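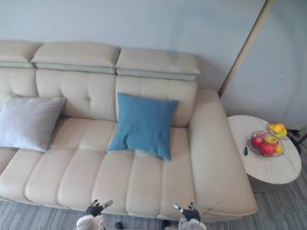
Sofa duty at the Jesar lab: the grippers reach in toward the front of the seat, with the throw pillows still to be sorted.

News > Local > Tech

I spent a morning in March teaching a robot to tidy a couch, and my shoulders are still complaining about it!

The lab belongs to Jesar, a small outfit upstairs from the old Podov bakery, and they've set up a corner of it like somebody's living room (cream leather sofa, side table, a bowl-ish wire basket of apples I was told twice not to eat). The job is pillows. You take hold of a pair of hand controls, the robot's arms copy whatever yours do, and you pick up a pillow and set it where it belongs. Then somebody messes it all up and you go again.

Sosina Tsegaye, who runs the sessions, had me do 15 rounds before she'd let me have coffee. My first few were terrible. I kept pushing the teal pillow when I meant to pinch it, and at one point I had it wedged face down against the armrest and just stood there laughing. "Slow hands," she kept telling me. "It'll learn your bad habits too."

The team has 1,467 recorded runs so far, and 234 of those got thrown out for being too jerky or too short (I'm guessing a few of mine will join them). Letay Nigatu goes through every one on a laptop by the window. She says leather is a pain because the pillows slide, and the gray fuzzy one is her favorite because it's easy to grab.

Around eleven they let the robot try on its own. It got the gray pillow up on the second attempt, dropped it, and then put it down a little crooked, about like my teenager would. Everybody clapped anyway.

Jesar wants another 100 good runs before they move on to folding a blanket. They're looking for people to come in and take a turn at the controls, no experience needed, mornings only. Ask for Sosina, and wear something with loose sleeves.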